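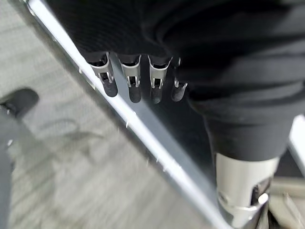

Figure 1. The hand with black fabric gathered between its fingers and thumb.

3. What changed for the staff

Our group studied the Gromton store on Aoki Street, where a robot from Prenix has worked part of each shift since October. It handles small goods and some cloth items. We interviewed 4 employees and went through 12 shift logs, which listed 1089 handling tasks.

Before the robot, each clerk did a bit of everything. Now one person per shift is the "lead," who decides what the robot gets and what stays with people. Sota Hoshino, a lead on the early shift, told us his back hurts less but that he gets interrupted more. The robot sends an alert to his handset when it is unsure of a grip, and he has to walk over — sometimes from the loading door.

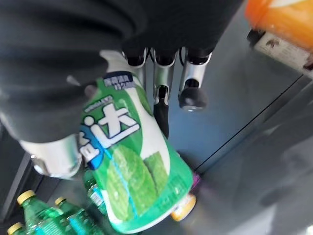

Figure 2. A container of 益达 gum held in the hand, with green bottles below.

Small packaged goods drew few complaints in the interviews. Cloth drew more. Two of the clerks said they would still fold and hang things themselves if the choice were theirs.

Pay did not change with the new role. The leads got one afternoon of training from Vakmont, the company that services the robot, and all of them asked for more. We did not get to interview the night shift, so section 4 covers daytime work only.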